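Random thoughts thread, April edition
Forum > Off Topic > The Lounge

vrabec_fan
Old thread hit the post limit so starting a new one. Same rules, one or two thoughts per post, no politics, no puns about cheese (you know who you are).

I'll go first.

The person who named the fireplace really got lucky that the job was open that day.

Your stomach thinks all potatoes are mashed.

Trosto
Second one is old. Like, printed on a napkin old.

Mine: if you're waiting for the waiter, you're the waiter.

vrabec_fan
and yours isn't old??

Trosto
Mine is a classic. Theres a difference.

oddsock9
Somewhere there's a last person who will ever think of you and they have no idea it's their job.

gravel pit
jeez oddsock it's 9 in the morning

oddsock9
Sorry. Ok lighter one. Every mirror you buy at a yard sale is used.

Giviletti
Elevators are the only vehicle where everybody agrees to face the same way and not talk. Trains should try it.

mapleknuckle
Trains do do that. Quiet car.

Giviletti
Quiet car people are the loudest people I have ever met. Shushing counts as noise.

mapleknuckle
I'm a quiet car person.

Giviletti
I rest my case

lowtide_pam
Do fish know when it's raining? Been on my mind since lunch.

gravel pit
Yes. They come up to feed, or some do. My uncle fished in rain only.

Trosto
That's bugs getting knocked in the water. Doesnt mean the fish knows it's raining. Fish knows it's dinner.

gravel pit
if every time it's dinner the ceiling is making noise I think the fish has worked it out

lowtide_pam
I'm with gravel pit on this.

Zirameck
A calendar is the only thing you buy knowing the exact day it becomes trash.

vrabec_fan
Milk.

Zirameck
The date on milk is a suggestion. I've had milk 2 weeks over. Was fine.

mapleknuckle
Please never cook for this forum.

danica_k
Long time reader, don't post much. Mine is that we say "slept like a baby" and anybody who has had a baby knows that means up every 2 hours crying.

Trosto
Finally some quality. Welcome. Is the k for anything

danica_k
Kovačević. Danica Kovačević. Wouldn't all fit, sign up page didn't like the letters with hats on.

oddsock9
Letters with hats on is better than anything in this thread so far.

Giviletti
Slippers are shoes that gave up. Discuss.

lowtide_pam
Disagree, slippers are the goal and shoes are what you put up with in between. I'd wear them to the bank.

Giviletti
You've worn them to the bank.

lowtide_pam
Drive thru doesn't count!!

Zirameck
What bugs me is that it's a pair of pants but a bra is one. And a pair of slippers is two things, and a pair of scissors is one thing. Who was in charge of this.

mapleknuckle
Pants used to be two legs sold seperately and you tied them together. Read that somewhere.

Trosto
"Read that somewhere" = page one of this forum, 116 pages ago, and it was wrong then too.

mapleknuckle
It wasn't wrong, you just said it was wrong. Go look. Three people backed me up.

Trosto
Two of them were you logged in on your old account

mapleknuckle
I forgot my password!

lowtide_pam
anyway. slipper-ish content

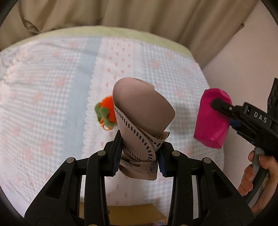 rolled up like soft serve, 10/10

oddsock9
I want that one on a sugar cone.

Giviletti
Still gave up.

gravel pit
Thought: taupe is a color only adults know about. No kid has ever asked for the taupe crayon.

danica_k
My daughter would. She picked gray for her whole room. She's six.

gravel pit
she's forty

vrabec_fan
Every recipe online says "serves 4" and has never met me.

Zirameck
If you clean a vacuum cleaner you're a vacuum cleaner.

Trosto
THAT one is on the napkin. Same napkin.

Zirameck
Where are you getting all these napkins

Trosto
Diner by my work. They have jokes on them. I eat there a lot, ok

lowtide_pam
Back to the fish thing. Asked my brother in law, he keeps a pond. He says they dont care either way. So now it's 2 against 2.

gravel pit
your brother in law isn't on the forum, doesn't get a vote

vrabec_fan
Mod hat on, no votes by relatives. Carry on.

oddsock9
You've never seen your own face, only pictures and mirrors. Used mirrors, in my case.

mapleknuckle
ok going to bed, somebody do a good one by morning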